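Casual night fill, Malhotra Grocers, Susow store. Start asap, 26 March 2019 or as soon as you can after.

We need **2 people** for the snack, drinks and biscuit aisles. Mostly evenings, some early mornings when the truck is late (it's late a lot). Ongoing thru to August, maybe longer if you like us.

**What you'll do**

- unload, break down pallets, fill shelves
- rotate stock, oldest to the front. Every time
- face up before close
- flatten cardboard, bale it, sweep your aisle
- help customers find stuff, even if your busy

**What we want**

- able to lift cartons and be on your feet the whole shift
- own way of getting home, last bus to Stokov goes before we finish
- steel caps. We supply the shirt and a knife
- experience good but not needed, will train

Uni students fine. Over 50s fine, two of our best fillers are. No agencies pls.

Paid at the casual rate, penalties on top for late finishes. Fortnightly into your bank. Staff discount after your first month. Parking behind the store, go in off Prernura Street, NOT the loading dock side.

We carry more than 531 lines in those aisles so you do need to be able to read a shelf ticket and match it. That's the bit people rush and get wrong.

To apply: short resume plus the nights you can do. Drop it at the service desk or ring the store on extension 165 and ask for Marjan Kordestani, grocery manager. Leave a mesage if no answer, she's on the floor.
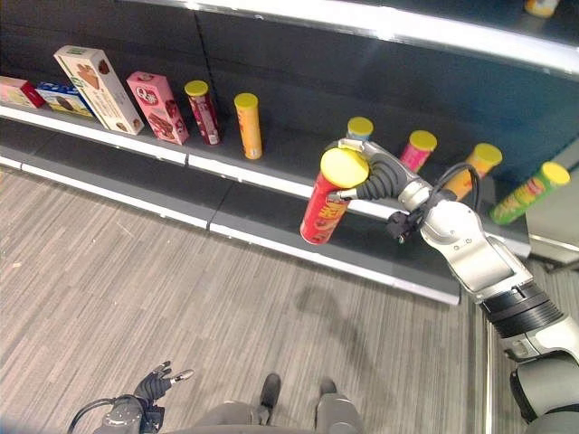

*Chips held up at the shelf, snack aisle*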